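4.3 Loss of the arm stop after a view change

The third failure class concerns the stop signal in the Skundent simulator. Of 489 trials run with the Jaidee controller, 9 ended with an arm still moving after a stop had been issued. Figure 7 gives two rendered views from the bathroom task.

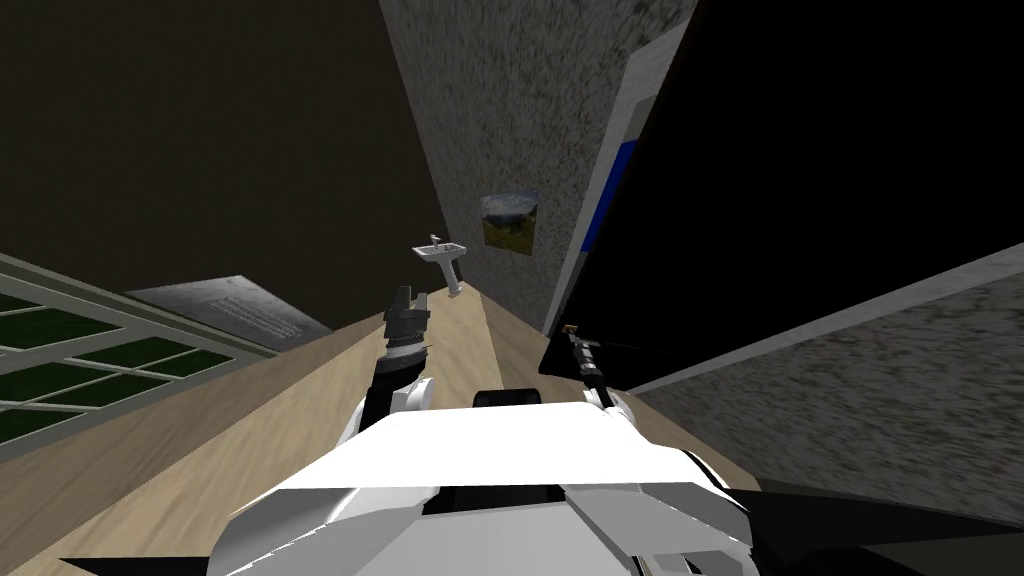
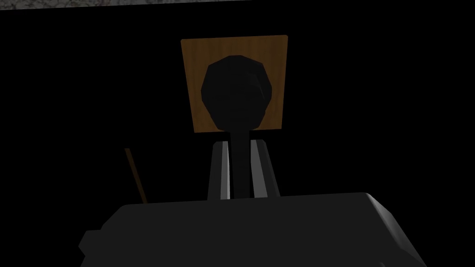

Figure 7. Simulated room with both arms and the sink (first view); gripper seen from behind, with the wooden panel beyond it (second view).

4.4 Cause and correction

The logs showed that the stop was sent in every case. The controller read it only when a new image arrived, and a switch between views could hold the image queue for up to 2 seconds. During that time the last joint command stayed active. Contact forces were not limited in simulation, so the fault raised no alarm and was found only in replay.

We moved the stop to a separate channel that does not depend on the image queue, and set joint commands to expire. The 9 failed trials were repeated from their saved states and all stopped as required. The fix has not been tested on hardware.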